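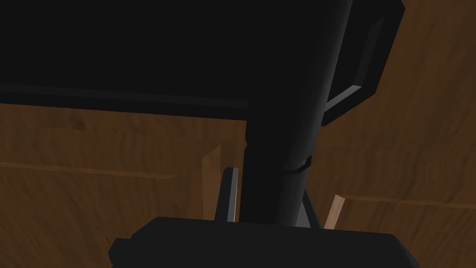

Does the checklist need repeating after a change that only touches the planner?
Run all of it. Planner settings change the arm's speed near a surface, and the controller limits were set with the old speeds in mind.

Gimmont release checklist, control and planning
Filled in by Thodoris Ververidis, February build

1. Controller loop holds 700 Hz with both arms live.
OK. It dipped when logging was set to full, so leave logging on normal.

2. Joint limits in Kameo match the arm model file.
OK after a fix. Wrist limit was still the old value.

3. Stop command clears the motion queue.
OK.

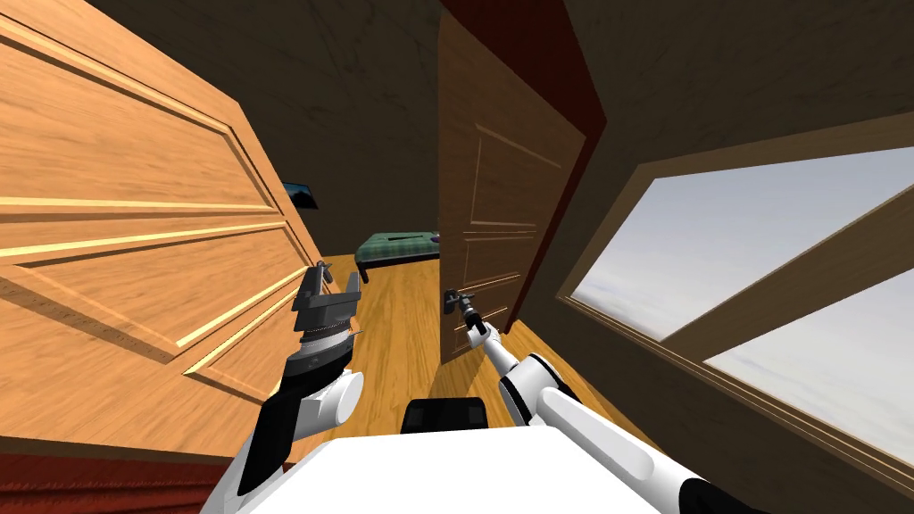 4. Grasp state is passed to the planner before any pull begins.
Not OK. The message came 2 cycles late in run 314. Ticket raised with Galanis.

5. Force limit trips and the arm holds position.
OK, 3 tries. Error text is still unclear.
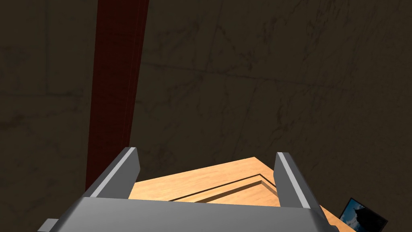

6. Collision margins load from the scene file and not from the defaults.
Partly OK. The Ostenska scene loads its own margins, but thin parts are merged with whatever is next to them. Check the wrist view with the fingers open and nothing between them. The groove just inside the edge of the wood should stay part of the panel, and the red post to the left should have a margin of its own.

7. Replay gives the same path from the same seed.
Not run. Waiting on item 4.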